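# About the Distum Equipment Planning Office

Distum helps packing houses, parts distributors and technical schools decide what automation equipment to buy, when to buy it, and what it will cost to keep running. We do not sell robots and we take no commission from those who do. Our fees are paid by the client and are fixed before work begins.

The office opened in Arnmont with a single client, a mail-order warehouse that had outgrown its hand-packing line. We now maintain equipment plans for 36 organizations. Most have fewer than 200 employees, and many are buying a robot arm for the first time.

## What We Do

**Needs review.** A planner visits the site and records the items handled, the hours worked and the floor space available. The review ends with a written statement of need, which the client signs before any supplier is approached.

**Budget planning.** Each plan covers the full service life of the equipment. Purchase price is listed separately from fingers and other wear parts, mounting hardware, safety inspection, software renewals, operator training and floor preparation. Clients are often surprised by the size of the second group — in our files it comes to roughly 20 percent of the purchase price in the first year.

**Handling trials.** Before a gripper is entered on a purchase list, we ask that it be tried on the client's own goods and packaging, including cartons with torn edges or split corners. Suppliers tend to demonstrate with new boxes. Returns desks seldom see them.

A trial looks at where the fingers meet the carton as well as whether they can hold it. Molded fingers such as the yellow pair used here come together at a narrow tip, and the plan should state whether a grip on the lower edge of a box is acceptable for the goods inside.
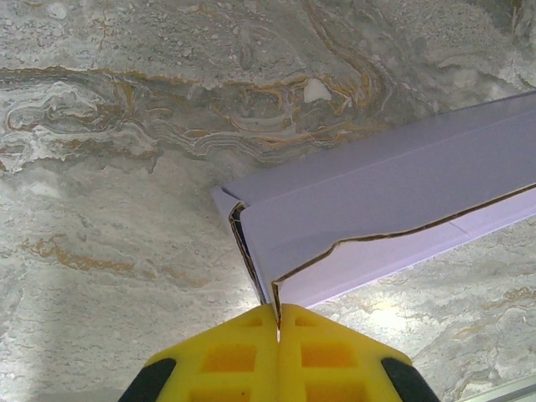 ## How We Are Paid

Fees are set by the number of workstations in the plan. A plan for one workstation includes a site visit, the written statement of need and one revision. Travel outside the Arnmont area is billed at cost.

Schools and training centers pay a reduced fee. Applications for the reduced fee are accepted each January and should include the current equipment list and the name of the budget holder.

## The Plivberg Register

Clients have access to the Plivberg Register, our internal record of quoted prices, delivery times and replacement intervals. It holds 356 entries, drawn from quotations that clients have agreed to share. Supplier names are removed before an entry is published.

The register was begun under an agreement with De Bruijn, our partner office for leasing and finance questions. De Bruijn continues to review the leasing entries — purchase entries are checked in Arnmont.

## Working With Us

Requests for a needs review may be made in writing to the Arnmont office. Please state the type of goods handled, the number of shifts and the budget year in which a purchase is expected. Existing clients who wish to revise a plan should quote their plan number.

Page last revised 2018-09-09.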